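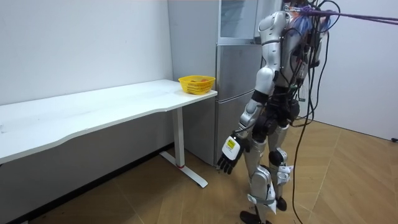
Got to Nilwood on 31st July, a bit late, wrong parking lot, my fault. Went for the break room and kitchen fittings, not much else, as we have one small room to redo before November and 42 people who all want somewhere to put lunch. Leidy Zapata met me at the side door and walked me straight through to the back. First thing I wrote down: how close they run things together. White desk, then the tall silver fridge, hardly any floor wasted in that corner. Our own fridge is out in the hallway and everybody complains. Second thing I wrote down was "ask re outlets", then forgot to ask.

The building used to be the Tzavaras shoe warehouse, so high windows, cold floor, echo. They've done what they can with it. Leidy said the first layout had the tables in the middle and people kept cutting across with coffee. Moved everything to the walls last winter. Better. Cheap too, that was one afternoon and a hand truck.

Fridge talk, then. This is what I really came for. Maritza Ospina does the buying and she had the paperwork out already, bless her. They looked at three kinds:

Solid door, household type. Cheapest. Stuff goes in and dies at the back.
Undercounter. Fine for milk, no good for lunches.
Glass front, upright. Costs more, you can see what's in it without opening. They went with glass.

Paid $1,282 delivered, through Teltano, incl. taking the old one away. I'd expected worse. Delivery took 14 days and the first slot got missed, so leave slack if we order from the same place. Maritza says measure the doorway twice – theirs came in with the door trim off.

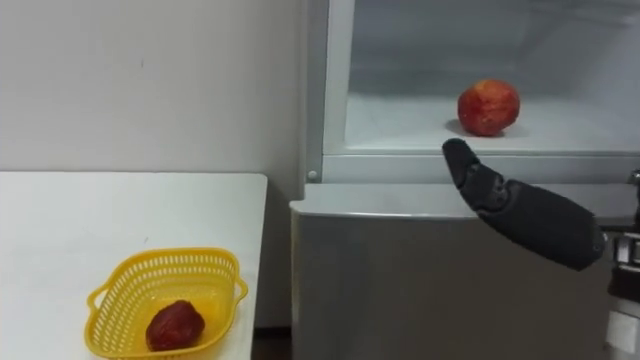
Glass-front fridge next to the white table. One apple on the shelf, one in the yellow basket.

Liked that basket more than I expected to. Plastic, open mesh sides, a handle at each end. Ours is a cardboard box lid, so. Maritza buys them in packs of 5 from Nikevum and uses them for everything – fruit, dish towels, the mail. Fruit is on a rota, people bring a bag in when it's their week. Asked what happens when somebody forgets. "Then there's no fruit." Fair enough.

Tabletop is plain matte white. I asked about stains and Leidy says tea is the problem, coffee wipes off if you get to it the same day. She'd go gray if she was doing it over. Walls are plain white too and do pick up marks, we should think about a wipeable paint at least up to elbow hieght.

Things I didn't get to: the sink area (they were busy in there), the recycling set up, and the noise question. It would matter more for us, our desks are right thru the wall. Leidy has offered a call.

For our room I'd say glass front, yes, if the budget holds. Table pushed up to it, same as theirs, with a small gap left between so the door and the wiping are both easy. Two baskets, not a whole pack, unless the front office wants the other three. Tape measure out this week please, doorway first.

Lunch was at the taco place over the road. Good. Receipt is in the folder.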